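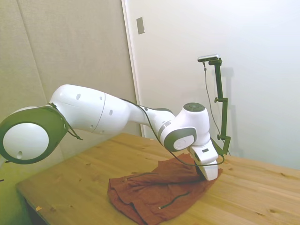
Comment enlever une tache de gras sur une serviette en tissu quand elle est déjà passée en machine ? Avec du liquide vaisselle et de la patience : on l'applique pur, à sec, on laisse agir trois heures et on rince à l'eau tiède avant de relaver.

Publié en janvier par Kofi Darko
Rubrique : Linge de table & petites taches

Bon, vous avez été plusieurs à me poser la question après les fêtes, alors je vous raconte comment je fais chez moi. Je ne suis pas teinturier, hein, j'ai juste beaucoup de serviettes et une famille qui adore la sauce !

Première chose, on ne mouille pas. Je sais, le réflexe c'est de courir au robinet, mais sur du gras l'eau n'arrange rien. J'étale la serviette bien à plat, je pose une goutte de liquide vaisselle sur la tache (j'utilise le Flendine, celui sans colorant, mais prenez ce que vous avez) et je masse du bout du doigt, de l'extérieur vers le centre. Doucement. Si ça peluche, c'est que vous frottez trop fort.

Ensuite je laisse poser, et je vais faire autre chose. Trois heures c'est bien, une nuit c'est très bien aussi. Puis rinçage à l'eau tiède, par l'envers du tissu, pour pousser le gras dehors et pas dedans.

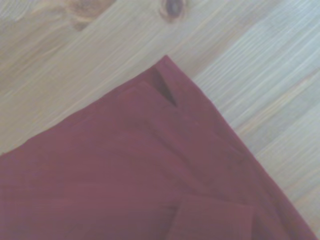
Le rouge foncé, une couleur à tester sur un coin avant de traiter.

Parce que oui, les couleurs sombres, c'est un sujet à part. Les rouges et les bordeaux dégorgent volontiers, surtout quand ils sont neufs. Mon test : un coton blanc humide, une goutte de savon, et on tamponne deux minutes sur l'ourlet. Le coton reste blanc ? Allez-y. Il devient rose ? Eau froide seulement, et lavage à part — j'ai eu une nappe crème qui ne s'en est jamais remise.

Pour les vieilles taches, celles qui ont cuit au sèche-linge, je recommence l'opération deux fois. Entre les deux, pas de sèche-linge ni de fer, on laisse sécher à l'air et on regarde à la lumière du jour. Gunther Oltmanns m'avait conseillé la terre de Sommières en commentaire, et j'avoue que sur le lin épais ça marche mieux que mon savon. On saupoudre, on attend, on brosse.

Et le vinaigre ? Sur le gras, je n'ai jamais vu de différence. Je le garde pour le calcaire de la bouilloire.

Dernier point, l'essorage : 1 000 tours maximum, sinon les plis sont infernaux à repasser. Je secoue chaque serviette en sortant du tambour, je tire sur les coins et je fais sécher à plat quand j'ai la place.

La prochaine fois je m'attaque au vin rouge et à la cire de bougie — si vous avez des astuces, je prends !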